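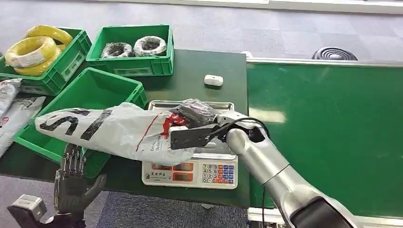
Gunnel Tangen wrote to me that a robot which puts a parcel on a scale is solving a problem that a person solves with one hand while holding coffee in the other. She is right, and she wrote it in a kind way, so I want to answer her in a kind way also, and longer than she probably wished for.

I am building at the shared workshop in Funonville since December. I have a full job in another field. I learned welding from my uncle and programming from books, and the rest I am learning from people at the next bench who are half my age. So please read what follows as the opinion of a hobby builder. It has no more authority than this.

The task which we chose is small. A plastic mailer bag has to be picked up, laid on the weighing platform of a scale, left alone until the number is steady, and moved further. We could have chosen something more beautiful. A man in our group wanted chess. Another one wanted to pour tea, which I voted against because of the floor. I argued for mailer bags and I still think I had reason.

A chess piece has the same shape each time you meet it. A mailer bag does not. It folds where it wants, it slides on its own contents, and when you hold it by one end the other end goes down and touches things it should not touch. If the far end of the bag is resting on the rim of a crate, the scale gives you a number, and the number is wrong, and nothing in the program complains. This was my first real lesson. The arm did each step which I had written and the result was still garbage. I had written the steps of a person without the small corrections that a person makes and does not notice.

Gunnel would answer that I am now describing an argument against the whole thing. If a person corrects without noticing, leave it to the person. But I am not running a warehouse. I have no wish to replace anybody at Kovitz, where my wife's cousin packs orders and where, he tells me, they have their own opinions about machines. I want to understand what is in this movement that looks so easy. For me the only honest way to understand a movement is to try to build it and to see where it falls apart.

There is also the question of money, and here I will be open. Up to now the project has cost us 2772, counting the scale, the crates, the cables and the mistakes. The arms are not in this sum. They belong to the workshop and we book them by the hour like the lathe. Divided among 4 people it is less than I spent on fishing in my worst year. Still it is money, and one member left when we came to the second power supply. I don't blame him. He had wanted to see something moving after two weeks and what he saw was me, reading a manual.

The manual was from Pennington, for the motor controller, and I want to say one good thing and one bad thing about it. The good thing is that the wiring pages are clear and the drawings are large. The bad thing is that the chapter about limits comes after the chapter about first start. For a beginner this is the wrong order. You should learn how to stop a thing before you learn how to start it, and I would say so to the authors if they had given an address.
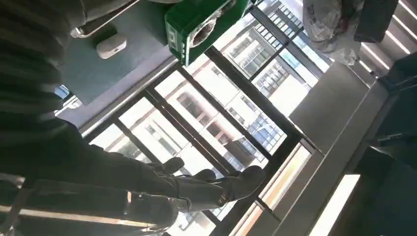
Stopping is in general the part of home robotics where I have the strongest opinion. In the forums people show speed. They put a film where the arm throws a ball or turns a pancake, and below it are the compliments. I have seldom seen a film where somebody shows how their machine behaves when the cable is pulled out. We made this test 13 times in our first month, with different positions of the arm, and I learned more from it than from all the successful grips. In one position the arm sank slowly and politely. In another one it fell, and it would have fallen on a hand if a hand had been there. Now we have a rule that you stay on the other side of the table while it is powered, and we have a red button at each end. People laugh about the two buttons until they stand at the wrong end.

The second strong opinion is about fingers. When you begin, you want a hand. Everybody wants it, I wanted it too, a hand is what we know. But for a flat bag two simple jaws do a surprisingly good job. They pinch and they hold. A hand with many joints gives you many possibilities, and each possibility is one more thing to tune in the evening when you are tired. Rarketti, the small supplier from which we buy our screws and belts, has a sentence in the catalog that I like: buy the fewest joints you can live with. Of course they sell joints also, so I believe them a little more.

I must be fair and say that others in the group disagree. For them the jaws are a tool and the hand is the project. They say that if the bag was the goal we could have made a slope and let it slide down by itself, and finished in one weekend. This is a good argument and I have no full answer. Maybe I like the jaws because I understand them. At 61 one begins to prefer things that one can repair without a microscope, and I should be careful not to call this preference engineering.

What I would like from the workshop is more patience with small goals. Our open evening gives each project 25 minutes, and I see that builders choose the project after the evening and not the evening after the project. There must be a light, a sound, something for the children. I have nothing against children. But a bag which lands flat on a scale, and is weighed correctly, is also worth looking at if somebody explains what was difficult. Last time I explained it and three people stayed until the end, and one of them asked about friction. I was happy the whole way home.

So, Gunnel, to your coffee. Yes, you can do it with one hand and you will always be faster than we are. Come by and do it beside the machine, slowly, and let me watch your wrist. I suspect that you turn it a little before you let go. I do it too, I only found it out this winter, and I have not yet managed to write it down in a way the arm can use.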